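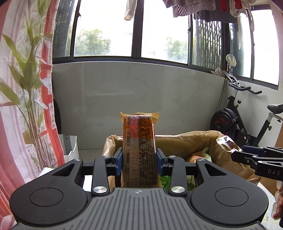
When I moved to Kemesden I could read a newspaper in English, slowly, but I could not read food. In school we learned from novels, and in novels people do not look for the word "whey." My first months here I studied mostly in my kitchen, with a dictionary of 586 pages and whatever I had bought that day. The small print on a snack package, like this orange and tan one where it runs sideways almost from bottom to top, was my real textbook. I turned my head and read until my neck was tired.

The language on a package is strange. There are almost no verbs, and the verbs that exist give orders. Store. Keep. Discard. I learned "may contain" before I understood what "may" is doing there, and for a long time I used it wrongly. I told my landlady that I may contain a cold.

I kept a notebook for these words. By December it had 80 of them, and I think I still use most. "Resealable" is my favorite, because in my language we need a whole sentence for it. "Shelf life" I find a little sad.

Later I took an evening course at Hidach, in a room above a shoe store. The teacher asked us to bring a text that we like, and the others brought poems and songs. I brought the side of a box of crackers. She was kind about it, and we spent the lesson on the difference between "best before" and "use by," which two students from my own country had never noticed.

Now I read novels also. But I am still slow in the supermarket, and my husband waits for me by the door with the bags.

Posted by Vasik, 2019-10-15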